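Handout 4: Notes on the Omham demonstration
Module tutor: Zdeňka Brabec
Last updated July 6, 2020

The Gonberg leaflet promises "household packing, solved". Treat that as a claim to be tested. What we were shown was snacks and a shallow box on a bed, in strong sun, with hand-held grippers doing the picking.

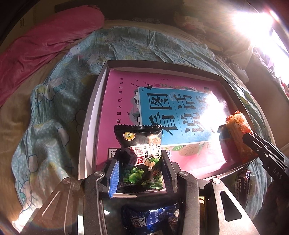 Fig. 1. Black snack bag held upright between two fingers, box behind.

A crimped bag is a fair test of grip, I'll grant them that. But a person's hand guides the tool, so the judgement about where to squeeze is human. The leaflet quotes 700 picks and leaves out how many were dropped. Ask for that figure before you cite the other one.

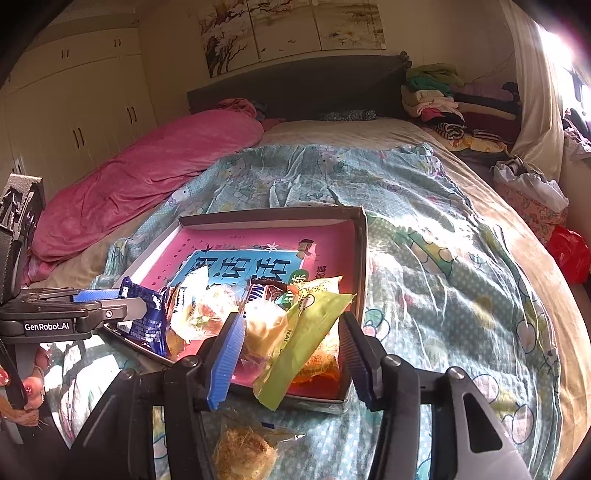
Does a tidy row of packets show that the method works?
It shows one result on one bedspread, and your report needs the failures as well.

Reports: 400 words, to me by email.

Contact: Omham module office | © Omham | Back to top
24 shares | 0 comments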